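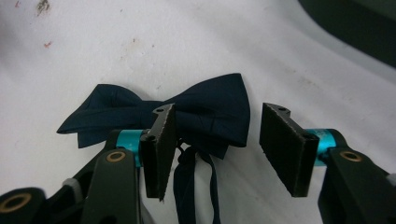
Our Story

Zindari started with a wedding, a long drive to Salem and a groomsman who had left his tie hanging on a doorknob at home. We were the ones who drove back for it, and somewhere on that second trip (there was a lot of time to talk) we decided that a town our size ought to have a place where a person could walk in and rent something decent to wear by four in the afternoon.

That first shop was one room above a bakery, with 20 jackets and a borrowed steamer, and everything we rented went out smelling a little like cinnamon rolls. We've grown since then, thanks to all of you! These days we keep 320 suits and dinner jackets in regular rotation, along with shirts, vests, shoes and more neckwear than we like to admit, and last season we dressed 2,714 people for proms, weddings, recitals and one very formal dog show.

What We Do

Rentals are still the heart of it, but we hem and alter too, and we'll gladly look at a suit you bought somewhere else, or one that belonged to your grandfather and needs letting out.

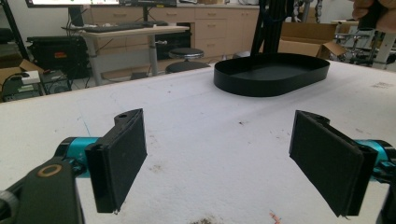

At the white table

All of our fittings are free, and we ask for 5 days' notice on alterations, though if you're in a bind please call anyway, we do love a challenge. School choirs and bands get their own rate, and our busiest stretch begins in October, when the homecoming orders come in. Parking is behind the building, next to the Flamus Street entrance, and there's usually coffee on.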